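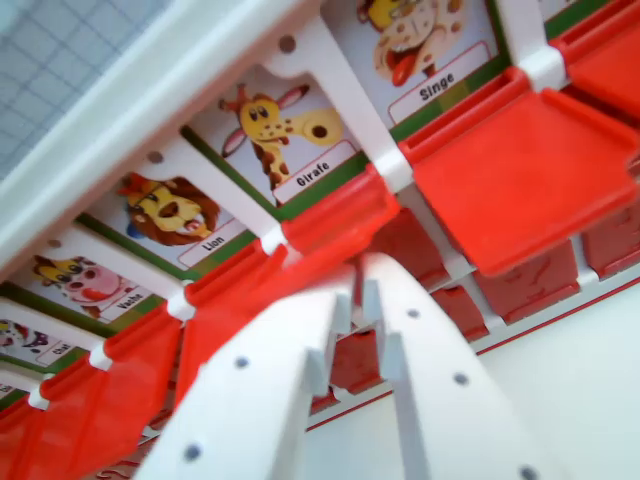 The others were all certain she would be out of a job by Christmas, and they told her so over their sandwiches, kindly enough, as if somebody had died. The woman who runs the checking bench at Clisbridge can laugh about it now, although she admits that she went home that first evening and looked at what the supermarket was paying.

We talked in the canteen at half past two, when her shift was over and the tea urn was nearly empty, and she was so generous with her time (and her shortbread) that I missed my bus. Clisbridge takes in used toys, checks them over and sends them out again to nurseries and toy libraries. She has been there since it was a single room over a carpet shop.

"People think it's all teddies," she said. "It's flaps. Flaps and lids and doors, anything a child can open and shut, because that's what goes first. You get one of those French animal ones, Vache and Girafe and all the rest, and every single flap wants trying."

Trying flaps was what her hands did for years, and by winter her thumbs ached so badly that she couldn't do up her own coat. The arms, which the firm calls Brusto, came in October, 2 of them, and in their first month they got through 1,602 toys between them. She still has the printout pinned up by her locker.

"I was rude about them," she said. "I was! They were slow as anything and they'd stop dead over a bit of sticker. But then I noticed I'd gone a week without the thumb cream."

Her day is a different one now. She looks at whatever the arms have set aside, up to 115 toys on a busy shift, and decides whether each can be mended or must go for parts. It is more sitting, she says, and more thinking, and she got a small rise for it, though she had to ask twice.

What she misses is the talk. There used to be a row of them side by side, and you heard about everybody's daughters and everybody's boilers. Two of the old row moved across to packing at the Clemov building, and she sees them only at the bus stop.

"I'd have them back tomorrow," she told me, brushing crumbs into her palm. "But I wouldn't have the flaps back - not for anything."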